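Chapter 5
Fuzz: Nap, Pile and Felt

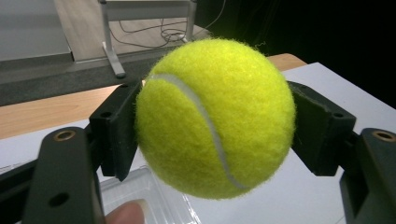
For four chapters now I've been talking about cloth as if it were flat. Warp goes one way, weft goes the other, you draw the whole thing on graph paper and everyone goes home happy. I love graph paper, but a good half of the fabric in my closet refuses to sit still on it. Flannel sheets, the velvet chair I bought with my first teaching paycheck, my corduroy pants, the coat I wear from October until the snow goes – all of them have a third direction, up, and that's where this chapter lives. Look along the outline of a tennis ball and you'll see what I mean. The edge is a haze of loose fibers standing off the felt, so there's no sharp line where the ball stops and the air begins, and if I asked you to measure its thickness with calipers you'd have to decide how hard to squeeze. Every fuzzy fabric puts that same question to you, and we'll come back to the squeezing in section 5.4.

I came to this subject by ruining something. My first year at Zemside I cut a jacket out of dark green velveteen, very pleased with how tightly I'd fitted the pattern pieces together on the cloth (I had turned one sleeve and the left front upside down to save a strip of fabric as wide as my hand). I sewed it, lined it, pressed it, hung it on the form and turned on the overhead light. Half the jacket was bottle green and the other half was nearly silver. Same bolt, same dye, same everything! I thought the cloth had faded. My instructor looked at it for a second or two, ran her palm down the front, ran it up again, and handed it back to me without a word. I still have it, and I bring it to class every year, and you're welcome to stroke it.

What this chapter covers

By the end of the chapter you should be able to pick up an unfamiliar fuzzy cloth and say how the fuzz got there, which way it runs, and what will happen to it in the wash. You'll need a magnifying glass, a decent pair of tweezers, and the swatch envelope marked C. If your envelope has been through a few students before you, check that the Nilomix swatch is still in it, as it tends to go missing and you'll want it for the rubbing test.

A warning about words before we start. In everyday talk, and on plenty of pattern envelopes, "nap" means any surface with a direction to it. "With nap" on the back of a pattern is telling you to lay all the pieces the same way up, and it doesn't care whether your cloth is flannel, velvet or a print with little upright giraffes on it. In this book I'm going to be fussier. I'll use three words and try to stick to them.

Nap is fuzz that's been teased out of a cloth after it was made. The yarns were lying there minding their own business and somebody brushed them until the fiber ends came up. Flannel is the one you know best. So is the inside of a sweatshirt.

Pile is fuzz that was built in during the making. An extra set of yarns goes into the cloth for no other purpose than to stick out of it, either as loops (terry towels) or as cut ends (velvet). Pull out the pile yarns and there's still a complete cloth underneath.

Felt is the odd one. In true felt there's no yarn anywhere, only fibers that have tangled and locked. Then, to make life harder for all of us, people also say "felt" for a woven wool cloth that has been shrunk and brushed until you can't find the weave any longer. Billiard cloth gets called felt. The covering on a tennis ball gets called felt too, and the usual kind begins life on a loom, or else is punched together with needles. I've given up correcting anyone at parties. In the swatch table at the back of the book I write "true felt" when I mean the tangled kind, and "felted cloth" for the rest.

5.1 Which way is up?

Put your hand flat on a piece of velvet and slide it away from you, then toward you. One way feels slick and the other way drags. The slick way is called "down," and it's the direction the fibers lean. Almost nothing with fuzz on it stands perfectly straight; even good velvet leans a bit, and it leans more once it's been rolled, folded, shipped and sat upon.

Now hold the piece up in front of you and look at the color. With the fibers leaning down, you're looking at their sides, and sides bounce a lot of light back at you, so the cloth looks paler and a little frosty. Flip it so the fibers lean up. You're now peering in among the tips, where light goes in and mostly doesn't come out again, and the color goes deep and rich. Tailors who want drama cut velvet with the fibers running up. For corduroy pants most of us cut it running down, which wears better in the seat. Either choice is fine. Mixing them gets you my green jacket.

Some cloths won't tell your hand anything. Short, dense naps can feel the same in every direction, especially if your skin is dry. When that happens I do one of these:

Brush a small area with a dry toothbrush, first one way, then the other, and see which stroke leaves a mark.

Lay a coin on the cloth and tap the table underneath it for a minute. On many naps the coin creeps, and it creeps down.

Fold the cloth over a finger and look at the fold against a window. The fibers show up along the bend as a fringe, and you can see the lean.

The third one is my favorite and the one I'd teach first if I had only five minutes with you. Anything curved will do the job of the finger. A round shape lifts the fibers clear of their neighbors and sets them against the background, and a surface that looked like plain solid color from the front suddenly has hair.

Once you've found down, mark it. Chalk an arrow on the wrong side of every piece before you cut it loose. I mean every piece, including the pocket flaps. Especially the pocket flaps.

5.2 Where nap comes from

Take a soft, loosely twisted cotton yarn and look at it through your glass. You'll see fiber ends poking out all along it. A staple yarn (chapter 2, if you skipped it) is a bundle of short fibers held together by twist, and short fibers have a great many ends. Brushing the cloth simply persuades more of those ends to come out.

For centuries the tool for this was the dried seed head of the teasel, a prickly plant that looks like a thistle with a grudge. The heads were set in a frame and dragged over damp wool cloth. The account book from the old fulling mill at Amach, up the Mak valley, has an entry for the year 1536 that I'm very fond of: 1065 teasel heads bought in one go, and right below it a complaint that they were too soft. I can just about hear the person writing it. Later on, wire brushes on turning drums took over most of the work, and that's how your flannel sheets were done. Wire is faster. It's also less forgiving, as a teasel hook that snags will usually snap before the yarn does, and a wire one won't.

There's a price to pay, and I'd like you to think of it as borrowing. Every fiber end you raise is a fiber that has partly left the yarn. The yarn gets weaker, so a heavily napped cloth will tear more easily than it did when it came off the loom. It's warmer, though, and softer, and it hides small flaws in the weaving (mills know this very well). Napping is usually done on the weft for this reason, with the warp spun harder and left to carry the load.

Try it. Take the unbleached cotton swatch from envelope C and tape it down by its corners. Stroke it with a stiff brush in one direction for about 2 minutes, keeping the pressure light. Don't scrub. Then do the same with the Nilomix, which is a blend with a hard, high twist, and compare the two over your finger against the window. Write down what you see before you read section 5.3, and keep both pieces, fuzz and all. We'll be washing them.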